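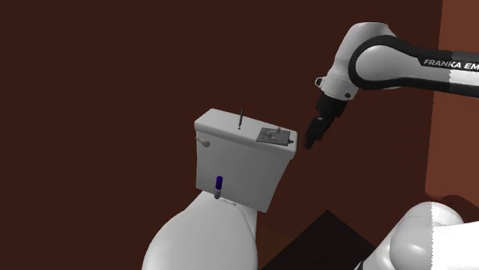
Finding a slow leak with the water meter
Feb 14, 2022

The January bill put our consumption well above the same period last year, with no change in the number of people in the house and no garden watering. I had a free weekend and decided to treat it as a measurement problem before paying anyone to lift a floor.

The meter is a Doucette, under a cast cover in the pavement. It has black digits for whole cubic metres, red ones for the decimal part, and a small star wheel that turns at very low flow. The star wheel is the useful bit. With everything in the house shut off it should be still. Ours moved, stopped for a while, then moved again.

That pattern matters. A cracked supply pipe or a weeping joint on the mains side runs continuously, day and night, and the wheel never rests. An intermittent flow suggests something that empties slowly and refills when it drops past a threshold, and in a normal house that means a cistern. It can also mean a water softener on a regeneration cycle, but we don't have one.

To get a number I read the meter last thing at night and first thing in the morning, with a note on the bathroom door asking people not to use anything. The difference over the night was 32 litres. I repeated it with the internal stop tap closed and got zero, so the pipe from the pavement to the house is sound. This was a relief, as it runs under the drive and the concrete was laid by the previous owner with great enthusiasm.

We have two toilets. I closed the isolating valve on the downstairs one for a night and the loss was unchanged. I closed the upstairs one and the loss went away. Two nights, no tools beyond a flat screwdriver.

There are two common ways for a cistern to lose water. Either the fill valve fails to shut and the excess goes down the overflow, or the seal under the flush valve lets water past into the pan. The first is easy to check: lift the lid and see whether the level is at the top of the overflow tube. Ours was well below. For the second, put food colouring in the cistern, leave it for half an hour without flushing, and look in the pan. I used green. It was visible at the back of the bowl within ten minutes.

The seal is a flat silicone ring. Ours had a ridge of limescale across one side and had taken a permanent set. Cleaning it with vinegar reduced the leak to 4 litres a night, which I would have accepted, but the following night it was worse again. A replacement for the Plolness valve cost less than a sandwich. Two things I would note for anyone doing the same job:

The ring comes in two thicknesses that look identical in the packet. Take the old one to the shop, or measure it with calipers if you have them.

The close-coupled type may need the whole cistern taken off to reach the back nut, but the seal itself usually comes out from above with a quarter turn of the valve body. I had already drained the thing and removed one wing nut before Juraj Rusnák told me this over the phone.

After the change I ran the overnight test three more times. The meter did not move on any of them. I have since written the reading in a notebook on the first of the month, and will go on doing so – it takes a minute, and the cover is easier to lift if you keep the grit out of the rim.

Unnur Kvaran asked whether the water company will refund a leak of this sort. Ours will not. Its allowance covers the underground supply pipe only, and internal fittings are the householder's problem. The form is still worth reading if your wheel turns all the time.

Next job is the pressure reducing valve, which hums.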